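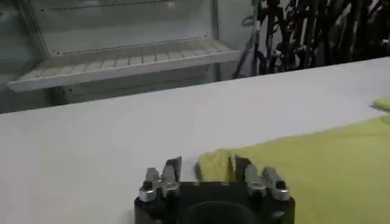 What does a poetry editor do with a book that has one poem too many?

She takes the poem out and tells the poet on the phone.

The book was called Sarkel and it had 26 poems in it, all but one about horses. The odd one was about a ferry. The editor at Pandum Press had read it 9 times and still couldn't see where it went.
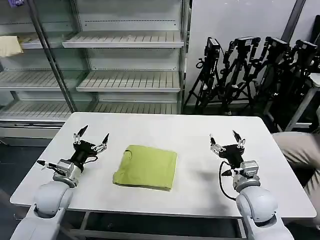

She rang on Tuesday, after lunch. The poet was at work and had to go out to the car park to talk.

"The ferry's my favourite," the poet said.

"I know."

"My mum's in that one."

The editor said she knew that as well. A truck went past at the other end and they both waited for it.
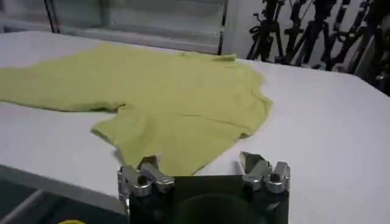 They tried it at the front, then before the long poem about Campos, the grey mare. The editor moved pages across her kitchen floor and read out the last lines and the first lines. It took nearly three hours over two calls. By the end the ferry was on the final page, by itself, after a blank one.

"Is that cheating?" the poet asked.

"A bit," said the editor, and wrote to the printer.

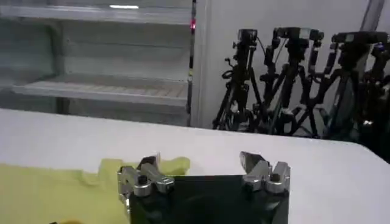 Two metal fingers, open.

The proofs came in July. The poet had changed one word, harbour to water, and left a note asking if it was too late.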